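Notes for talk: Can a machine clean the toilets yet?
Desmond Lyons
Ploltville Library, small hall, Saturday, August 9, 2025

Running time 25 minutes plus questions. Slides numbered in brackets. Water on the lectern, clicker is the one with the green tape.

Opening [slide 1]

Say good morning, thank Stuker for the hall. Say who I am: eleven years running cleaning contracts, the last two spent looking at machines for the same work. I don't build them. I buy them, or more often I don't.

Ask for hands: who has a robot vacuum at home? Who still owns an ordinary one as well? Leave a pause.

The question for today is a narrow one. Can a machine do a chore from start to finish, in a room it hasn't been tidied up for, without a person standing by? I'll take floors, then shop-floor work, then washrooms.

1. Floors [slides 2 to 4]

Mostly yes. We ran an Obi floor scrubber at a distribution shed for a full February. It did 77 night runs. In 3 of them it stopped and had to be fetched. The manager was happy with that and so was I.

But say what we did to help it. Pallets were kept behind the yellow line. Mats were taken up at six. Somebody emptied the dirty tank. The scrubber did the long boring middle of the job and people did both ends.

Don't get drawn into price here, it comes up in questions anyway.

2. Shop floor [slides 5 and 6]

Gonach is the example. They pack kitchen fittings. One arm picks from a tray and puts into a carton, 300 cartons a shift. It works well because the tray is always in the same place and the parts are always the same way up.

They then tried it on returns, where parts come back in any old bag, some with the screws taped on and some without. They gave up on that after a few weeks and put two people back on the bench. Same arm, same building.

Point to make: hard parts and fixed places are fine. Soft things and things that move about are still trouble. A cloth is the worst of the lot. It has no fixed shape, and the machine has to keep hold of it while pushing down on something else.

3. Washrooms [slide 7]

Leave this slide up while talking. Let people look first.

Two toilets against a wall and one lid up, one lid down. That one difference already matters. A cleaner sees it without thinking and lifts the lid. A machine has to know which it is looking at, know that a lid is a thing that lifts, and do it without knocking the bin in between. The two toilets aren't the same shape either, and the paper holder is up on the wall, so you are working high and low within a few feet.

Mention the cloth in the gripper on the right. A person's arm is behind it, so the shoulder, the balance and the decisions are all human. The fingers at the end are the machine's kind of fingers. Ask the room to think about wiping round a hinge at home with a pair of tongs. 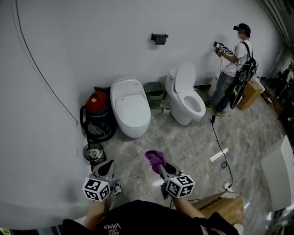

4. What a washroom job is made of [slide 8]

Read the list out slowly. It is from our own job sheet, which has 198 lines for a mid-sized office building. The washroom part goes:

Check for people inside, put the sign out.
Empty bins, fit new liners.
Lids up, cleaner in, leave it.
Paper and soap topped up.
Wipe handles, holders, seats, outside of bowls.
Brush, flush, lids down.
Mirror and basins.
Floor last, working back to the door.

Of those, I would trust a machine today with the floor, and only once the bins are lifted out of the way. I have seen bowls done in a demonstration. It took nineteen minutes for one and the engineer reached in twice.

The liner is the step I always ask sellers about. Getting a thin bag open and folded over the rim is a two-handed job with fingertips. I have not seen it done twice in a row.

5. What to ask before you buy [slide 9]

How long between a person having to touch it?
Who cleans the machine?
Does it use a different cloth for the toilet and the basin, and who changes them?
Can we try it in our building, on a Monday, for a month?

If the answer to the last one is no, I stop there.

Close [slide 10]

My own view for the record: floors now, fixed packing jobs now, washrooms not for some years. I would be pleased to be wrong on the last one, as it is the job I find hardest to fill.

Questions. If asked about jobs: no one at our sites was let go over the scrubber, the hours went on to windows. If asked about Obi's lease terms, send them to Obi.

Handouts are by the door. Hall must be clear by half twelve.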